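The leek was the one that broke me. I'd been at Woswood two weeks by then, teaching an arm to put vegetables in a basket, and I had opinions about all of them. Corn was easy. The pepper was slippery but polite. The leek was taller than any vegetable has a right to be, and every time I swung it over the rim it knocked something else out (usually the pepper) and I had to start the whole run again.

My job was to be the arm. That's how Tirta Tjoa put it on my first day. I sat on a stool with a pair of handles, squeezed when I wanted it to squeeze, and the thing copied me. Do that enough times and it's supposed to get the idea and do it alone. Tirta wanted 498 good runs by the end of the month. I asked what was wrong with 500 and she said the first two were already done, she'd done them herself, and they were beautiful.

So there I was on a Tuesday-feeling kind of afternoon, leek in, corn in, pepper in, and I was going for the little yellow lump we all called the potato. I had it right between the fingers. I hadn't squeezed yet.

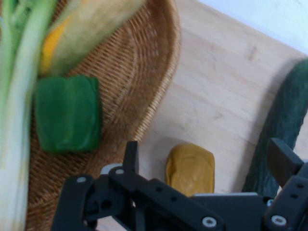 Page last changed: March 2025

And I stopped, because my grandmother called. I know, I know, phones off. But she's 84 in spirit and about 200 in stubbornness, and she only calls when she's locked out or when she's made soup.

It was soup.

"What are you doing?" she said.

"Picking up a potato."

"So pick it up."

I told her it wasn't that simple. I told her I had to come down slow and straight, and close gently, and lift before I turned, because whatever I did the arm was going to do after me, forever, including the dumb parts. If I wobbled, it would wobble. If I got impatient and flung the thing, well, there'd be a machine out at the Brutmont warehouse someday flinging potatoes.

She was quiet for a bit. I could hear the spoon going around the pot.

"That's how I taught your mother to drive," she said. "She brakes too late. So do I."

I brake too late! I'd never once thought about where I got it.

She hung up (she never says goodbye, none of us do) and I took the handles again. I squeezed, softer than I needed to. Up, over, down. Then the cucumber, which I'd been dreading, and which went in on my first try.

Tirta leaned over from her desk and asked if I wanted to keep that run, what with the long pause in the middle. Eight minutes of an arm hovering over a potato, doing nothing at all.

I said keep it.

She typed something, and I put everything back on the table for the next one.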